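Skiltholm Wrist Folding Set

README for the evaluation copy

Summary

761 episodes of single-arm cloth folding, recorded with the Trinix two-finger gripper kit and its wrist camera. The set ships with the kit and is meant for checking a new install against known-good data before collecting your own. It is too small to train a general folding policy and has not been tuned for that.

Contents

episodes/ one folder per episode, with wrist video, joint states and gripper width
meta/ task labels, operator initials, calibration
tools/ loader, viewer and the replay script
CHANGES plain text, newest entry first

Task labels are fold_half, fold_band and flatten. An episode that ends with the cloth off the work surface is labeled drop and kept.

Camera view

The wrist camera is fixed relative to the fingers, so the fingertips stay at the bottom of the picture throughout. Do not crop them out; the replay script uses them to check the mount angle. Solid-color cloth on a white surface is the hardest case for the edge detector, as creases and hems show up only as small changes in shade.

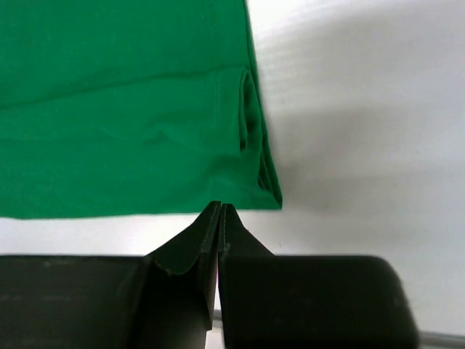 Wrist view, folded green cloth, fingertips near the lower edge.

Stacked layers are the main source of labeling disagreement. Where layers part at a corner, annotators mark the outermost visible edge and set the field layers_open to true. Lyle Begay and Kenji Blackwood labeled the full set separately, and Otis Bellamy settled the conflicts.

Known issues

Gripper width drifts on long sessions. Rerun the zero routine after every 2,000 cycles.
Shadows on the surface can be picked up as cloth edges. Raise edge_min to 3 if this happens.
The loader fails on paths with spaces. Fixed in the Brundale branch, not yet merged.

Requirements

Kit firmware 2 or later. The viewer runs without the arm connected; replay does not.

Contact

Data questions: Jarrah Rutherford
Kit returns and spare fingertips: Arlo Zamora, Dunleavy office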